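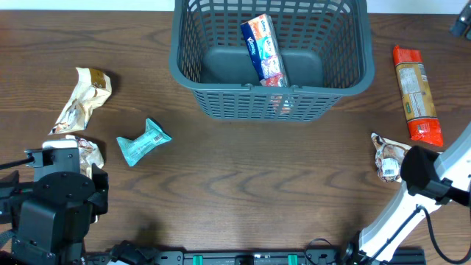 The cell at Vesosberg has two arms, and every morning Hằng Đinh gives them nineteen minutes before any work starts. She looks at the cables first. A cable that rubs on a link will fail in July, she told me, when the hall is warm and the plastic becomes soft.

Next are the grippers. She wipes the fingers with a dry cloth, closes them on a strip of paper and pulls. If the paper slides out, the pads must be changed. Crinkled wrappers are the hardest goods for a worn pad, much harder than a box of tissues, and the pasta is somewhere between.

The bolts on the black rail she checks with a small torque wrench. Last winter one arm had moved 3 millimeters and the team lost 2 days searching for the error in the software. Tuấn Dương, who wrote that software, still brings her coffee for it.

The log is a paper notebook. Entry 238 says only: "Left pads new. Right pads can wait."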